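**1/** Right, kettle on, because I promised several of you an update on the arm and I've been putting it off since July. It lives at the shared workshop in Prurkusstead now, on the end bench by the radiator, and I get two evenings a week with it if the laser cutter people haven't spread out.

**2/** For anyone new: I'm trying to teach a robot arm to tidy up a toy kitchen. That's the whole project. My niece thinks it's the best job any grown-up has ever had and I'm inclined to agree with her — my sister is still waiting for me to build something that does real washing up.

**3/** Most of the past fortnight went on the gripper. Ruairi Gourlay very kindly sat with me for an entire evening while we worked out why it kept closing a touch late. We blamed the wiring, then the power supply, then each other, and in the end it was a delay I'd put in myself and forgotten. Fourteen lines of code, all mine, all deleted. He was very decent about it and only mentioned it twice on the walk to the bus.
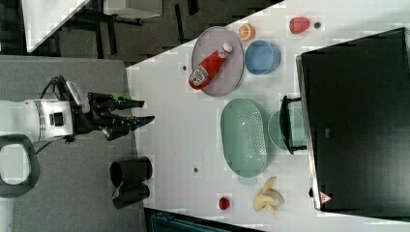 **4/** Choosing what to pick up has turned out to be half the fun. I started with plain blocks, which were lovely and obedient and taught me very little, so Maritza Carhuamaca lent me her children's play food and I've been working through it ever since. The tomato is small, round and glossy and I'm a bit frightened of it. The ketchup bottle I've laid across the grey plate, so the fingers have to get hold of it without dragging the plate along too, and the banana with its peel in flaps gives me a different sort of headache depending on which flap I go for.

**5/** Current score, as several of you asked: 15 tries at the strawberry on Thursday, 14 of them good. The other one went under the bench and Aishwarya Kartha found it with her foot. I was so pleased I bought everyone crisps.

**6/** The colander is next. I'd like the arm to pick it up by the rim and set it down again without tipping it, and after that (this is the bit I lie awake over) do the same with a couple of berries inside. Yesenia Grajales reckons I should slow the whole thing down and come in from above. I'd been coming in from the side out of pure stubbornness, so I'll give her way a go first.

**7/** Spent so far, all in, not counting the arm itself: 400 pounds, and a fair bit of that was cable I cut too short. Measure with the arm stretched right out, please, and then add some more.

**8/** If you're near Prurkusstead and have toy crockery your little ones have outgrown, I'd be ever so glad of it — bowls especially, and anything with an awkward handle. Drop me a message and I'll come and collect.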